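4.2 Sink scenes and goal checking

The simulated kitchen is the same one used in Section 3, with the target region moved to the basin. Task text is "put the food on the plate in the sink". Planner output goes to the controller at 8 Hz, and the goal checker reads object poses from the simulator state, not from pixels. Nelly Tamayo wrote the first checker; the current one (Midetti, March 2025) adds a contact test between food and plate. Without it a piece hanging over the rim passed.

Two problems with perception. First, the grey basin walls are dark enough that the depth head trained on Flurnitz under-segments the far corner. Second, the hand marker. We left it on in the rendered views, so the policy has to cope with partial occlusion of the basin edge. 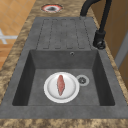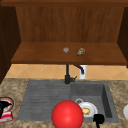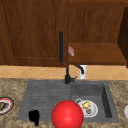 Figure 4. Rendered views of the sink scene, with plate and food in the basin. The red sphere (second and third views) marks the robot's hand.

Training used 70 scenes, 23 held out. Shelf clutter randomised per scene, countertop material fixed. Should of varied that too, see Limitations.

Failures on the held-out set fall into 2 groups: wrong object choosen when several foods are in reach, and release too early above the plate. Retuning the gripper threshold helped the second group only. Swapping the planner for Valderrama made no difference to either.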